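The trouble with calling an old computer rubbish

By Ifeoma Nnaji
2025-12-12

Every December my inbox fills with offers to take away our old desktops. This year's came from a firm called Linance, who would like to collect all 70 machines from the Stelham offices, free of charge, and give us a certificate with a leaf on it. I have read the leaflet twice. It uses the word "responsible" a great deal and never once says what happens to a computer after the van door shuts.

I am told I should be grateful. The machines are old, they are slow to start, and the people upstairs would like the cupboard back. But I have grown suspicious of the idea that a desktop is one thing which is either good or finished. Take the side panel off and the argument looks weak straight away.
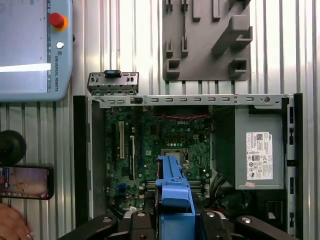

An open Dell desktop with the side panel removed.

What goes wrong with an office desktop is usually small and dull. A disk gets tired. A fan starts to whine. Somebody kicks a lead once too often and the socket goes wobbly. For that we send the whole lot off to be shredded, case and all, and then we buy another case very much like it.

The sales line is that repair costs too much. I asked for figures and got two. Peixoto, who supply our new machines, said a refurbishment scheme would save us nothing to speak of. Our own accounts put last year's spending on replacements at 1,142 pounds over what had been planned, and the year before that at 1,088 over. Those sums don't ruin anybody. They do make me wonder why the cheap option is always the one we go past without looking. 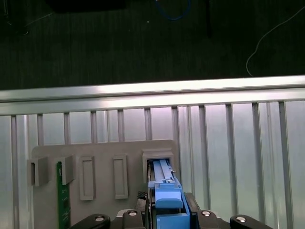
And I don't let the repair crowd off either. There is a kind of cheerful talk, usually from people with a very tidy workbench, which says anyone can keep a computer going for ever with a screwdriver and a free afternoon. They can't. Parts go out of date. A board that won't run current software safely has no business on a desk where people's pay details are kept, however nicely it has been dusted. I have sat through one of those talks and came away with a leaflet for that too. 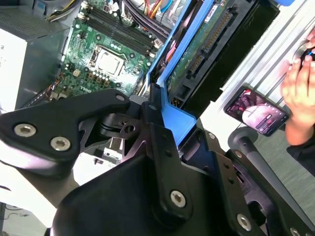
Where the two sides might meet is in the sorting, which is the part neither wants to pay for. Somebody has to open each case and decide what is worth keeping. Much of it is easier to get at than the replacement trade lets on. Memory sits in a row of long slots with little white latches at the ends, and the processor is held down by a metal frame with a lever on a hinge. These are parts designed to come out again. I find it odd that a maker goes to the bother of fitting a lever and we then behave as if the thing had been poured in concrete.

Hwa-young Won, who looks after the machines at our Flandholm branch, thinks I am being romantic. Her view is that sorting takes up to 300 hours a year once you include the testing, and that the testing is what everyone forgets. A memory stick that looks fine may not be fine. She would sooner have a smaller number of better desktops and run each one for longer, and she has no patience at all for drawers of spare bits kept "just in case".
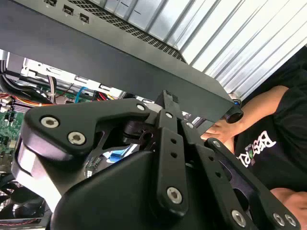 She may be right about the drawers. I have one myself and I couldn't swear to anything in it. But running things for longer still means opening them up now and then, and it means buying cases that can be opened without a fight. When I asked Peixoto which of their current models had memory that could be swapped, I was sent a brochure about colours.

So I haven't signed the Linance form. I have written back asking how many of the machines they collect are tested before they are broken up, and who does the testing, and whether we could have that in writing instead of the certificate. The cupboard stays full in the meantime, and upstairs have been told.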